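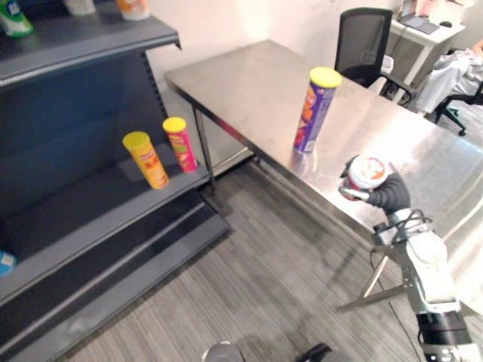 What is the Litine build meant to do? It is a two-arm robot that moves packaged goods between a shelf and a table, and it is being put together by members of the Amundsen shared workshop in their spare hours.

Litine reaches shelf-to-table tests at Amundsen workshop

The two-arm robot under construction at the Amundsen workshop has moved on to handling trials with chip cans, according to the build log posted in February. Earlier trials used foam blocks only.

The current setup places a gray metal shelving unit to the left of a stainless steel table, on carpet. The work uses chip cans, three of them with yellow lids. In the trial now under way, one can stands upright on the steel and two are on the middle shelf, while the arm holds another sideways over the near edge of the table in a black gripper with jointed fingers.

The log lists 1,148 grasp attempts since the gripper was fitted. Of these, 119 ended in a dropped can and 20 in a stop triggered by the force limit on the wrist. Most of the drops came from grasps taken too close to the lid, where the fingers close on the rim before they reach the body of the can. The approach height has been lowered in the latest version of the control code.

The reflective table top is a separate problem. Reflections in the steel were read as a second object in several runs, and the builders have added a filter that rejects anything detected below the plane of the table. A matte cover was considered and dropped - the group wants the code to cope with bare metal.

Control runs on Nulis, a small motion planner written by members of the workshop. It holds 181 saved arm poses, and new ones are recorded by moving the arm by hand. The finger joints are printed on the workshop's own machine to a design called Witetti, now in its third version.

Next on the list is a longer cable guide for the upper arm and trials with bottles. Drawings and code for the gripper will be posted once the bottle trials are finished.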